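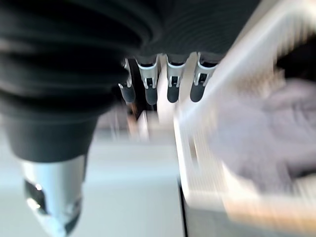 What happens to the people at a folding table when a machine takes over part of the folding? They stay, mostly, and spend their time on whatever the machine declines to do, plus a new job that consists of keeping it fed.

Home Issues Authors Search

4.2 Work at the table

Figure 4. The arm at work beside a white plastic basket with a lavender cloth in it.

The Flalina laundry in Skutville put its first arm on the line in May. Management had described it to staff as "a colleague," a word that had not previously been used for the people already there. Over the following weeks we logged 387 handovers, meaning moments when a worker gave the machine a piece or took one back.

The official plan had the operator load a basket and walk away. In practice operators loaded the basket, walked 4 steps, and returned. Cloth is a poor subordinate. It arrives crumpled, it hides its corners, and a towel that behaved well in one basket sulks in the next. Experienced folders had long dealt with this by giving each piece a shake, a gesture so small that the task analysis left it out. It came back into the process in the second week as "pre-conditioning," with a form.

Pay grades did not move. Job titles did: folders became "flow attendants," and several told us they learned this from the new lockers. Arūnas Kivi, 15 years at the table, was asked to train the arm's technicians in what he does with a fitted sheet. He tried to explain, gave up, and folded one for them. They asked him to do it slower. He said that slower was a different fold.

We coded 200 of the handovers for who was waiting on whom. Workers waited on the machine more often than the reverse, and they disliked the waiting more than they had ever disliked the folding. Talk across the table thinned out as well, as attendants were now posted at separate stations. The comparison site, run by Ramanauskas & Tusa, kept its folders side by side, and there the complaints concerned the radio.

Section 4.3 takes up the question of breaks, which the arm does not need and the schedule soon forgot.

Contact the editors | Copyright 2024 the authors | Back to top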